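On the Keeping of Household Accounts for Shared Laundry Costs

Since the move to the Lennox building in June, this blog has received several requests for a fuller statement on how the household manages its utility spending. The present post sets out the method in use, the reasons for adopting it, and the points on which it remains under review.

The previous residence, on Kistum Street, included water in the rent. No record of consumption was kept there, and none was required. The Lennox lease places both water and electricity in the name of the tenant, and the first combined statement was higher than the household had planned for. A review of habits followed. It covered the kitchen, the bathroom and the laundry, in that order.

The kitchen yielded little. Dishes were already being washed once a day, after the evening meal, and the tap was seldom left running. The bathroom yielded more. A slow leak behind the toilet tank had escaped notice, and the building office repaired it without charge. Readers who have recently moved are advised to read the water meter late at night and again before breakfast, with no water used in between. Any change in the figure deserves a call to the landlord. 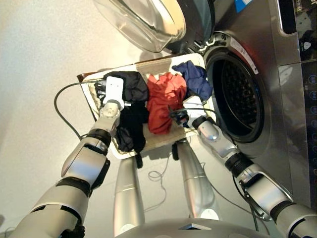
Water rates are set by the local utility on a tiered schedule. The first 3,000 gallons in a billing period are charged at the base rate, the next 1,000 at a higher rate, and each further 1,000 at a higher rate again. A household that stays close to the first threshold will therefore notice small changes in behavior more than a household well beyond it. Laundry is the clearest case. A shallow basket holding four garments, one of them bright red-orange and the others black or navy, does not make a full load in a front-loading machine, and under the present rules a basket of that kind would be held over until more had been collected. Sorting has been relaxed for the same purpose. Dark and bright items that have been through several washes now go in together on the cold setting, and only new items are kept apart.

The household has settled on 2 full loads a week. This has been sufficient in all ordinary weeks. Guests and illness are treated as exceptions, and no attempt is made to recover the difference afterward.

Records are kept in a plain paper ledger. A trial of the Trevura budgeting application was carried out during the first month and was not continued. The application performed as described, but it required every bill to be entered under a category chosen from a fixed list, and water and sewer charges could not be separated. The ledger has one page per billing period, with the opening reading at the top, the closing reading at the bottom, and a column for remarks. The remarks column has proved the most useful part of the page — it is where the leak was first suspected.

Two matters remain open. The first is the drying of clothes, for which the building offers no outdoor line. A folding rack from Umomari has been ordered and will be placed in the hallway, subject to the width of the door. The second is the billing period itself, which does not match the calendar month and makes comparison with rent and groceries awkward. The utility has been asked in writing whether the closing date can be moved. A reply has not yet been received, and the ledger will continue in its present form until it is.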